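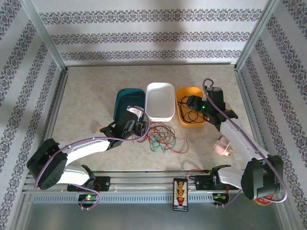
UNIT 6: SETTING UP AND CARING FOR A TWO-ARM CELL

Chapter 2. The Rail, the Arms and the Cables

In Unit 5 you worked with a single arm bolted to a bench. The cell used in this unit has two arms on one aluminum rail, with walls at the back and sides. The arms reach into the same work area, so a mistake in mounting one of them shows up in the motion of both.

Start at the rail. Each arm sits on a black base mount fixed to the top of it. Before power is applied, check every mount screw with a torque driver and write the reading in the cell log. A mount that has slipped even slightly will put the gripper off target by the time it reaches the trays at the back. At the Stotville training shop, where this course was first taught, a loose mount was the most common fault students found.

Next come the cables. The lavender-purple cable on each arm runs from the gripper back along the upper link and past the shoulder. It must have enough slack to let the wrist turn through its full range, and no more. Gunther Wendt, who wrote the Udley maintenance sheets, has students move each arm by hand, power off, through 100 slow cycles while watching the loop near the gripper. If the cable rubs, move the clip and begin the count again.

Small modules sit below the arm bases, and green lights show on them when the cell is on. Do not touch their wires until the main switch is off and the lights have gone out.

The trays are set last. Cable sorting, the task in Exercise 2, uses three of them side by side, with thin wires placed on the floor in front. Mark the tray positions with tape so they can be put back after cleaning.

Terms in this chapter: base mount, link, shoulder joint, parallel-jaw gripper, service loop, extrusion rail.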